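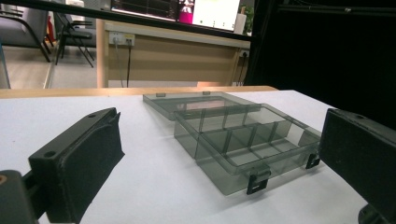
My hair went dull and stiff the year I moved to Droltoda, and it took me far too long to suspect the water. I changed conditioner twice. I stopped blow-drying. I had two inches cut off in September and the new ends felt the same as the old ones within a month.

The water in this town is hard. The test strip I dipped in the kitchen sink read 20 grains per gallon, and the one from the bathroom read 26. I don't have a good explanation for the gap between the two taps. The strips are only as good as your eye for shades of green, so I would treat both readings as "very hard" and leave it there.

Hard water carries dissolved calcium and magnesium, sometimes with iron and copper along for the ride. Hair carries a slight negative charge, more so if it has been bleached or colored, and the metals carry a positive one. They stick. Regular shampoo takes some of this off and leaves the rest, and soap-based bars make it worse by forming a film of their own. What you get is hair that tangles when wet, dries slowly at the roots, and doesn't take conditioner the way it used to.

Clarifying and chelating are different jobs

Labels mix these two words freely, so a short note on what I mean by them.

A clarifying shampoo is a strong cleanser. It has more detergent in it, or a harsher one, and it strips oil, silicone and styling product. It does very little for minerals.

A chelating shampoo contains something that grabs metal ions and holds them in the water so they rinse away. On the ingredient list, look for disodium EDTA, tetrasodium EDTA, sodium phytate, phytic acid or sodium gluconate. Many ordinary shampoos contain a trace of EDTA to keep the formula stable. A trace at the bottom of the list won't do much on your head. You want it in the upper half.

I tried two over the winter. The first was Ceria, a thin, clear liquid with tetrasodium EDTA listed fifth. The second was Kolo, thicker, with sodium phytate listed seventh and a fair amount of glycerin ahead of it. Both were used the same way: wet hair for a full two minutes, one application worked through from root to end, left on for 10 minutes under a cap, rinsed, then a plain conditioner with no protein.

Ceria worked faster. After one wash my hair felt squeaky in a way I didn't enjoy, and after conditioning it felt like hair again. I could get a comb through it without starting from the bottom. The drawback is color. I have a demi-permanent brown on the lengths and it faded a visible amount after the second wash. If you color at home, do the chelating wash before you color, and then leave it alone for as long as you can.

Kolo took three washes to get to the same place. The fade was smaller, or at least I couldn't see it in the bathroom mirror. The smell is heavy and stays on a pillowcase.

I also tried a vinegar rinse, one tablespoon of white vinegar to two cups of water. It helped with slip and shine and I noticed no real change underneath. Acid will dissolve some of the calcium scale, and it lowers the pH at the surface of the hair, so the result feels better than it is. By the next wash the stiffness was back. I would use it as upkeep between proper treatments. Keep it out of your eyes and don't make it stronger.

Shower filters

I wanted these to work. The Kivi filter I bought screws in between the pipe and the shower head and uses a replaceable cartridge, rated for 2000 gallons. I ran strips before and after fitting it. Hardness did not move at all. The chlorine strip did drop, and the bathroom smells less like a pool, so I have left it in place, but a small filter like this is a chlorine filter. Taking out calcium calls for ion exchange, and that means a softener with a resin tank and salt. Anything that fits in your palm doesn't hold enough resin to last more than a few showers.

I said as much in the first version of this post and had some mail about it.
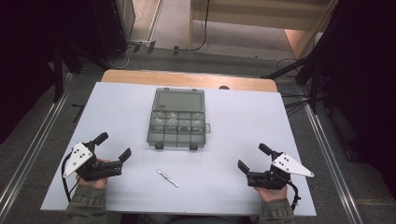 Laimutė Ramanauskas wrote that I was too quick to dismiss the filter, and that chlorine matters more on colored hair than I had allowed. Her own color holds longer with one fitted, she said, even though her water is every bit as hard as mine. She also asked whether I had been timing my washes or going by feel.

That is a reasonable point about chlorine. I had only been looking at stiffness and wasn't tracking fade with and without the cartridge. I'm doing that now, with the same box color and the same number of washes, and I will add the result when there is one. As for timing, I use the kitchen timer. Going by feel, I always rinse too early.

Current routine, for anyone who only wants that part:

Chelating wash every fourth wash, Ceria if my hair is due for color, Kolo if it was done recently. Mild sulfate-free shampoo for the others. Conditioner every time, from the ears down. Vinegar rinse once between chelating washes. Final rinse with a jug of distilled water when I can be bothered — it takes less than you would think if you pour slowly and squeeze as you go.

Things that made no difference to me: coconut oil before washing, cold final rinses, and a boar bristle brush. Hamdia Teshome swears by the oil, and her hair is better than mine, so take that as you like. It does cut down on swelling in the wash. It doesn't remove anything that is already stuck.

One caution on overdoing it. I went through a stretch of chelating every wash and my ends became soft and stretchy when wet, with a lot of snapping at the comb. Two weeks off sorted most of it, and the rest had to be trimmed.

Last updated: March 14, 2020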